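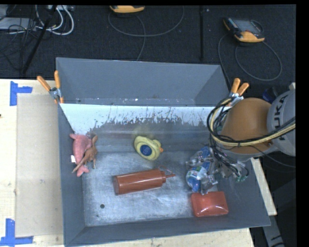 When does a member's share of the platform's earnings become payable?

A share becomes payable once the member has been active for two full accounting periods and has confirmed a payment method in the Rorkex member account.

4. Setting Up Member Earnings

This section applies to drivers, couriers and hosts who have joined the Pernmont cooperative platform as voting members. Contractors who have not purchased a member share should refer to Section 7.

4.1 Before you begin

Have your member number and bank details at hand. The member number has 8 digits and is printed on the letter of admission. Accounts opened through the Restindale office use the same numbering.

4.2 Registering for distributions

1. Sign in to the member account and open Earnings.
2. Select Register for Distributions.
3. Enter the member number and press Continue.
4. Choose Cash, Retained Share or Split. Members who choose Split must enter the percentage to be paid in cash.
5. Enter the bank details twice.
6. Read the Member Agreement and select Accept.
7. Record the confirmation code displayed on the last page.

Note: The confirmation code is shown once. A replacement may be requested in writing from the member registrar, Beatriz Mota.

Caution: Do not close the browser between steps 5 and 6. Incomplete registrations are deleted after 29 minutes and must be started again.

4.3 How the share is calculated

The platform deducts operating costs and the reserve contribution from total fees. The remainder is divided according to hours logged. Hours spent waiting for a request are counted in full when the member's status is set to Available. A member must log at least 108 hours in an accounting period to be included in that period's distribution.

4.4 Minimum payment

Cash amounts below $200 are carried forward to the next period. Members leaving the cooperative receive any balance carried forward with their final statement.

4.5 Disputed hours

1. Open the statement and select the entry in question.
2. Select Dispute and enter the correct start and end times.
3. Attach the trip or delivery record.
4. Submit the form before the end of October for the current year's statements.

Disputes are reviewed by Vasco Falcão. Appeals against a decision should be addressed to Yayra Agbeko at the Pernmont office, quoting the dispute number.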